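**Harnarico hand-held gripper kit - questions we get a lot**

Last updated December 15, 2018

Most of these come from people who have the kit on loan or are thinking about it. Zoriana Zinchenko answers the mailbox and Matvii Hnatiuk checks the technical bits, so blame him for anything with a unit in it.

### What comes in the kit?

Two hand-held grippers, left and right, with yellow fingers already fitted. You also get 4 spare fingers, a charging lead for each side, a hex key, and a padded case that is much nicer than it needs to be.

### Do I need a robot to use it?

No! You hold the grippers yourself and do the job with your own hands on the triggers. The recordings can be used later to teach an arm, but plenty of our users never own one. They record, upload, and let a lab do the training.

### Does it have to be used in a lab?

Please don't keep it in a lab. Homes are where this kit shines. Cloth especially - towels, shirts, blankets, anything that slumps and folds differently every time you pick it up. Uliana Pavliuk spent most of May recording laundry jobs in family bedrooms and came back with 894 usable takes, and they are still the ones we show people first.
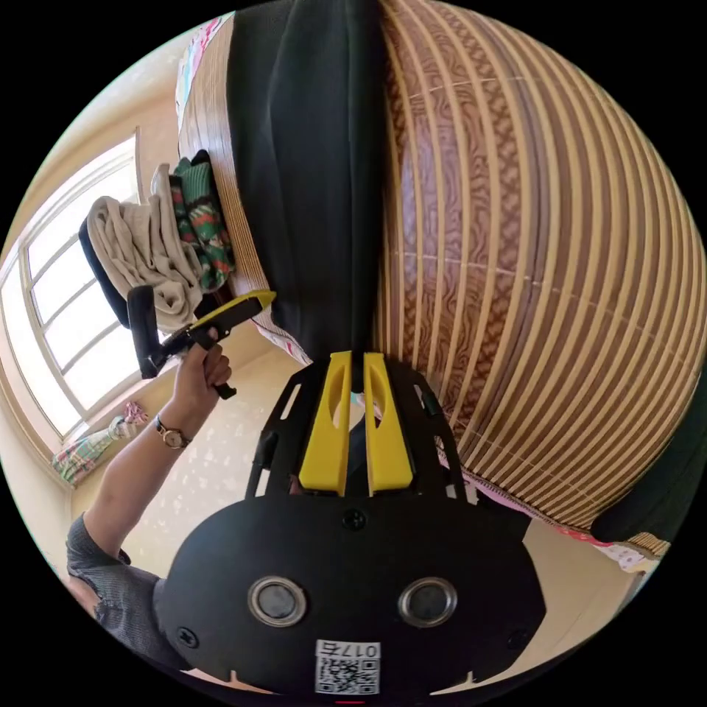
She worked in whatever light the room had and moved as little furniture as possible. We'd suggest the same. A tidy, staged room gives you tidy, staged recordings, and the arm that learns from them gets a shock later.

### How hard is it to learn?

Easier than you'd think. The trigger closes the fingers, letting go opens them, and your wrist does the rest. Most people are clumsy for the first 13 takes or so and then something clicks. Nesma Saber, who runs our loans, tells new users to fold one hand towel over and over until it gets boring. Boring is good, boring means you're ready.

### Can I wear a watch or long sleeves?

Sure. Just push loose cuffs back so they don't catch in the trigger.

### How many takes do I need for one task?

It depends on the task. Picking up a cup and putting it down is forgiving. For folding, plan on roughly 1,000 if you want results you'll be happy with, and split them over several rooms if you can.

### Can I use just one gripper?

Yes. Switch the other one off before you start, or the Stanum software will wait for it and you'll sit there wondering why nothing is recording. (We have all done this.) Two hands is more fun though, and for big pieces of cloth it's really the only way.

### The fingers feel worn. What now?

Swap them. It takes a couple of minutes with the hex key. Change both fingers on a gripper together, even if one looks fine, and run the open-close check in Stanum before your next take.

### What doesn't it do well?

Coins, needles, and wet soap. Very heavy bedding will also tire your wrists long before the battery goes. Demyd Tkachuk is working on a softer trigger spring, and we'll post here when it can be ordered.

### How do I borrow one?

Write to the loans desk at Lalmont with the task you have in mind and the dates you'd like. A couple of sentences is plenty.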